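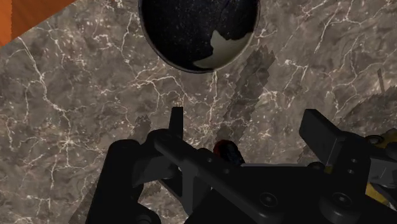 Florkum

Reading time: 2 min

Florkum is a tabletop robot arm with a two-finger gripper, designed for assembly in a home or shared workshop. The design was begun by Mohammed-Awal Eshun at the Tancombe shared workshop and is developed there in parallel with a simulator of the same name. Each gripper revision is run in the simulator before parts are cut.

Construction

The gripper is an assembly of flat plates and brackets, bolted together and driven through a linkage bar. One servo moves both fingers. The current gripper, revision 8, replaced a geared version that was hard to align with hand tools. Plates are cut from sheet stock and finished matte black – early sets were left bare and showed glare in the wrist camera view.

Simulation

The simulator renders the workspace from the wrist camera. Tabletop textures, small objects and light positions are changed between runs. Marble with heavy veining is among the harder surfaces, as pale veins can be mistaken for object edges. Shadows are drawn at low resolution to save time and have stepped edges. A standard test consists of 2000 grasp attempts and takes about 17 hours on a desktop computer.

Known limitations

The linkage can hide part of an object held between the fingers. The grasp detector therefore uses motor current as well as the camera. Cable wear at the wrist joint was reported in October and remains open.

Variants

Robles is a version with a longer forearm. Ponurov uses the same gripper on a fixed rail and has 3 joints.

Related articles
Linkage gripper
Robles (robot arm)
Wrist camera calibration
Tancombe shared workshop

Comments (3)

dkl_bench: Does revision 8 still take the old servo horn? The parts list has both.

M. Eshun: Old horn fits. Parts list will be fixed Thursday.

tinplate: The rail version needs its own page.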